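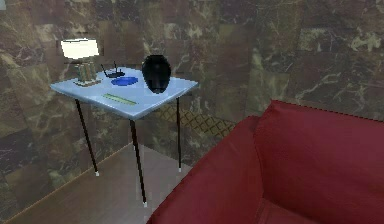
Mobile Systems, Unit 6: How a System Update Reaches the Device
Handout for the second group. Teacher: Odette Rolland

Please read this handout before the lab. We will not repeat the definitions in class, but you can ask about them at the end.

1. From build to release

When a company says that a new version of a tablet or phone system is "ready", this word can have several meanings. For the engineers, it often means that the build has passed the internal tests. For the release manager, it means that the build is signed and placed on the update servers. For the user, it means that the notice appears in the settings. Between the first meaning and the last one there can be many weeks.

In this course we use four terms:

Internal build: made every night, installed only by employees.
Developer beta: given to people who write applications. Programming interfaces may still change.
Public beta: given to any user who signs up. Interfaces are mostly fixed.
Release candidate: the build which will become the final version if no serious error is found.

Students often mix up the last two. A public beta is expected to have errors. A release candidate is expected to have none that block the release.

2. Staged rollout

A final version is usually not offered to all devices in the same hour. The server gives it first to a small part of the devices, then waits, then makes the part larger. If the number of crash reports goes up, the rollout is paused.

Our case is the Tadar tablet, made by Terener. The system team, led by Thierry Pichon, planned version 4 for June. The first stage had 1,000 devices. After one night, 194 of them had reported the same fault: the tablet did not connect again to a saved wireless network after sleep. The team paused the rollout at 7 in the morning.

Note that pausing does not remove the update from the devices which already have it. It only stops new downloads. To help the users who already updated, the team needs either a fix or a way to go back to the old version. Tadar tablets do not allow going back, for the reason explained in section 4.

3. Why the tests did not find it

Dale Boychuk wrote the report after the incident. The test laboratory in Wistgate had 529 automatic tests for the wireless part, and all of them passed. But in every test the tablet slept less than ten minutes. The fault appeared only when the router had given the address of the tablet to another device, and this takes longer.

Ginette Baudry, who was responsible for the tests, added one long test with a sleep of eight hours. It is slow and it runs only on release candidates. Please think about whether you agree with this choice. Would you run it every night?

4. Signing and going back

Each build has a digital signature. At start, the device checks the signature and also the version number. If the number is lower than the one stored in the protected memory, the device refuses to start the build. This protects against a person who wants to install an old version with a known security hole. The price is that an honest user also cannot return.

5. For the lab

Bring a laptop with at least 100 free gigabytes, as the emulator images are large. Work in pairs. Tobias Pettigrew will give you the log files from the first stage.

Find the first log line where the address request fails.
Draw the timeline from sleep to failure.
Write a rule which would pause the rollout automatically. State which number of reports you chose and why.

Reading: Renaud, chapter 8, only the part on update servers. The part on desktop systems is not needed for the exam.

Send the timeline and the rule in one file to Tobias before the next lab. Late files are accepted, but they lose one point.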